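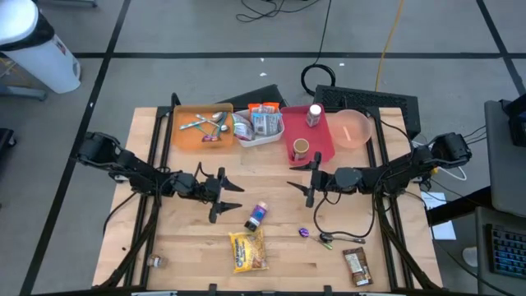 Lunch is not a meeting. Writing this fast, on my lunch, which tells you something already.

My office has a thing now called a working lunch. Tuesdays it started, then it spread. You bring your food, you sit at the long table on the sixth floor, someone shares a screen, you chew with your camera off. Falell, the firm I work for, sent out a note in June saying it was optional. Optional like a birthday card is optional. Your name goes round.

I've been at this job long enough to remember when the kitchen emptied out at noon and the phones just rang. People went to the park, or the bank, or sat in their car with the radio on. My old supervisor Fouzia Mohmand used to walk to Bosman's and back every single day for the same soup, rain or not, and you could not have stopped her with a fire truck. Best manager I ever had. Never once answered an email before one o'clock.

What changed? Phones, sure. Smaller teams. Fewer people doing the same pile of work. But also I think we got embarrassed. Somewhere along the way a full break started to look like slacking, and eating at your keyboard started to look like character. I did it for years. Crumbs in the space bar. I thought it made me look serious and mostly it made me tired and a bit mean by four.

So what do we eat, when we eat like this? Desk food.

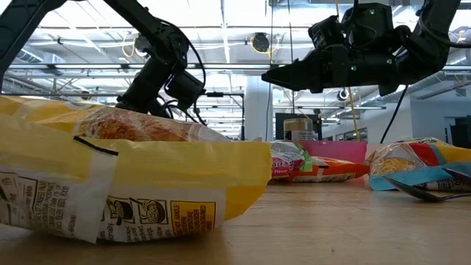 Forty minutes is what my contract gives me. I looked it up, first time ever, page 6. Unpaid too, which means those minutes are mine, I'm not being paid for them, and when I sit in a budget call with a fork in my hand I am giving the company a present. Do it all year and it's weeks. And you can see it in the food. Instant noodles are the official dish of the person with no break. Big yellow packet, a window so you can look at your dry orange-brown block, little square pictograms for the cooking in case reading is too much to ask. I have nothing against noodles. I like noodles! I like them at a table, with an egg, with my sister telling me about her terrible landlord. Same packet, completley different meal.

The argument on the other side goes, some people would rather eat quick and leave early. Fine. Let them, if they really do leave early. At my place they don't. They eat quick and leave at the same time as everyone else, plus the drive. Iqra Khokhar two desks over kept a note of it for a month, and she went home early once, for a dentist.

And please don't send me the wellness stuff. We got a subscription to an app, Plunivik, it pings you at 12:30 and tells you to breathe. I was in a meeting. Everyone's phone pinged. Nobody breathed, someone said "sorry, that's me" and we went back to slide nine.

What I want is small and kind of boring. Block the calendar, for the whole building, noon to one. No invites. No "quick one before you go." Managers leave first and leave visably, coat on, so the new kids know it's allowed. That last part matters more than any policy. A twenty-three year old on probation isn't going to stand up while the boss is still typing.

I've started doing it myself. Three weeks in. I say "I'm at lunch" and I go be at lunch. Two people have joined me on the wall outside. One meeting got moved to ten thirty, no drama at all.

OK. Twelve minutes left and my sandwich is still in the bag. Going.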